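Clastier Word List, README

Clastier is a list of words for household repairs, taken from notes kept by residents of Fasdale. It holds 1,156 entries in a single UTF-8 text file. Fields are separated by tabs.

Source
The notes were typed up by Boonsong Wongsuwan and checked by Kamol Phromma. Spellings are kept as written, including errors.

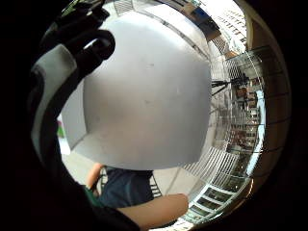

Does the list include trade names?
Trade names were removed before release, and 109 entries were dropped at that stage.

Fields
id: whole number, never reused
word: the term as written
gloss: short meaning in plain English
room: kitchen, bath, hall, outside or blank

Of the entries, 961 have a room value. Blank means the note gave none. Do not read it as "any room".
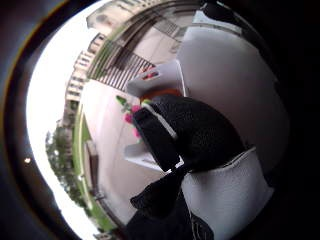
How are plurals handled?
Each plural is stored under its singular form, unless only the plural appears in the notes (pliers, for instance).

Known faults
Glosses for 25 plumbing terms are copied from the earlier Nustero list and have not been checked. Sorting is by id, so variant spellings may be far apart.

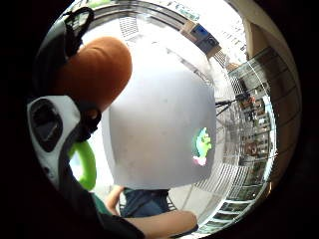
Licence and changes
Free to use with credit to the Sriwong archive. Last changed 4 August 2019: two duplicate ids fixed.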